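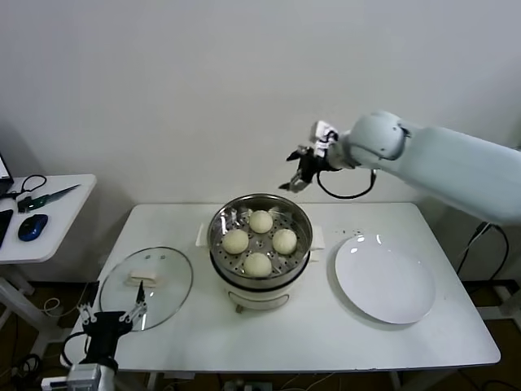 Last changed: July, 4:10 p.m. (minor edit, spelling)

Steamed bun

A steamed bun is a soft, pale bread cooked over boiling water, and I've been eating them for breakfast since I was small enough to burn my tongue every single time. The dough is wheat flour, water, yeast and usually a bit of sugar. Buns with no filling are called mantou in Chinese, and filled ones are baozi, though plenty of people (my whole family included) just say "buns" for both.

Dough

I use 600 grams of plain flour and let it rise until it looks puffy. Lower-protein flour gives you a whiter, fluffier bun, and bread flour makes a chewier one. Knead it longer than you think you need to! Big air bubbles left in the dough show up later as dents and blisters on the skin. Then comes a second, shorter rise once the buns are shaped, which I used to skip and shouldn't have.

Steaming

Bamboo baskets are the classic choice, but metal trays with holes and electric steamers do the same job. Metal lids drip, so some cooks wrap theirs in a towel. Leave space between the buns, they swell a lot. When the time is up I turn off the heat and wait 2 minutes before lifting the lid, otherwise mine tend to wrinkle.

Fillings

Pork and scallion, red bean paste, custard, cabbage with glass noodles. In Clukesari, where I live now, the bakery on Gill Street does one with pumpkin and black pepper, and there's a stall by the Plututgate bus station that sells them plain with a little tub of condensed milk for dipping. I'm firmly on the side of the condensed milk.

Keeping them

Cooked buns freeze really well. Steam them straight from the freezer and don't bother thawing. The microwave works too if you cover them with a damp paper towel, but eat them fast, they go hard as they cool.

See also: Dumpling, Flatbread, Rice cake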